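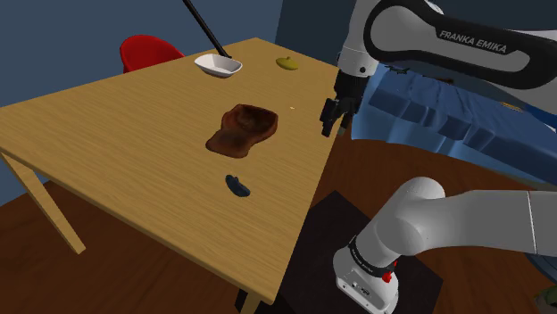
3. Equipment planning and the role of simulation

3.1 Scope of the budget

The purchasing plan set out in this section covers the first two phases of the household manipulation programme at the Bendska laboratory. The programme studies how a single fixed arm handles everyday objects on a table, and it needs three kinds of equipment: the arm and its hand, the computers on which simulated trials are run, and the furniture and objects for the physical test room. Earlier plans at the laboratory treated these as separate requests, made at different times and charged to different budget lines. As a result, an arm could be delivered months before the room was ready to receive it. The present plan joins the three requests and ties each purchase to a stage of the research.

Simulation comes first in this order. A rendered room with a table, a chair and a set of household items can be changed in an afternoon, whereas a physical room cannot. Questions about where the base of the arm should stand, how far it must reach and which hand it should carry were therefore put to the simulator before any supplier was asked for a price.

3.2 Layout trials

A total of 3,537 simulated trials were run on the Valtus computing cluster. Each trial placed a set of objects on a table, set the arm at one of 14 base positions and asked it to bring the hand to a chosen object. Objects differed in size, shape and surface, and the furniture was moved between groups of trials.

Figure 1. View from a simulated layout trial. A Franka arm with a black multi-jointed gripper stands on a dark mat beside a wooden table; the gripper is open and empty. A white bowl and a small olive-yellow object lie towards the far side of the table.

Of the trials run, 1,915 were judged useful for planning. The others were set aside, mostly where objects had been placed so that they overlapped or where the arm began in contact with the furniture. No trial was removed on the grounds that the arm failed to reach its object, as such failures were the main subject of interest.

Two findings affected the budget directly. The first concerns the base. Positions close to a corner of the table gave good reach over the near half of the top but poor reach over the far half, and no single fixed position served both equally well. A movable stand was considered and priced. It was found to cost less than a second arm, though it brings with it the need to measure the position of the base again after each move. The plan includes one stand and sets aside staff time for this work.

The second finding concerns the hand. A simple two-finger gripper would be cheaper to buy and to repair, and it was adequate for most of the small items. It did poorly with wide, shallow objects and with those of irregular outline. The plan therefore provides for a multi-jointed hand, with a simple gripper kept as a spare so that work may continue during repairs.

3.3 Quotations and running costs

Quotations for the stand, the spare gripper and the safety equipment were sought from two suppliers, Sarmiento and Cendon. The two offers were close in purchase price but differed in what they covered. Sarmiento included installation and a first service visit; Cendon offered a longer warranty but charged separately for both. When costs were compared over the full length of the programme, the Sarmiento offer was the lower, and it was adopted for planning purposes. Prices will be confirmed in November, before orders are placed.

Running costs are easily set too low in plans of this kind. The present budget allows for over 164 hours of technician time in the first year, covering installation, calibration and routine checks. Replacement parts for the fingers are listed under consumables, in line with the laboratory's normal practice. Computing time is charged at the internal rate and continues after the physical room opens — new object sets will still be tried in simulation before they are bought.

3.4 Limits of the method

Simulated trials give a fair guide to reach and clearance, but they are a weaker guide to wear, cable routing and the time taken to reset a room by hand. Contact between the fingers and soft or uneven objects is also modelled only in part. For this reason the choice of hand is treated as provisional, and payment for it falls in the second phase, after a loan period in the test room. Should the loan show that the simple gripper is sufficient for the chosen tasks, the sum reserved for the hand will be moved to computing.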